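Wovis Desk Arm Station
Open day notes, June 17, 2022

We spent the afternoon at the Arkance workshop for the Wovis open day, and it was a treat to stand so close to a working arm! The station is a small one: an arm, a gripper, a gridded mat and whatever bits of stationery people felt like putting in front of it. Maysoun Sayegh ran the table and let visitors choose the next object, scissors included.
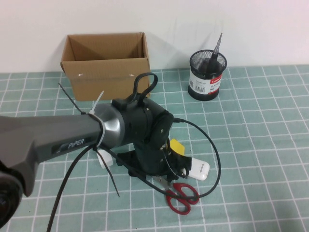 What I liked most was how open everyone was about the hard parts. Flat things are a pain to pick up, Maysoun told us, and anything with a hole in it (handles, rings, tape rolls) can be picked up in several ways, so the team has to decide which one they want. Hsiu-ying Hsu has logged 2,253 tries since March, and she'll happily talk you through the odd ones.

The station comes with:
Arm and gripper
Gridded cutting mat
Rastano control software, one seat
Set of 27 practice objects

It sits on an ordinary desk and takes almost 4 hours to set up the first time. Schools and clubs can book a table visit through Arkance – do bring your own pencil case, they love a new challenge.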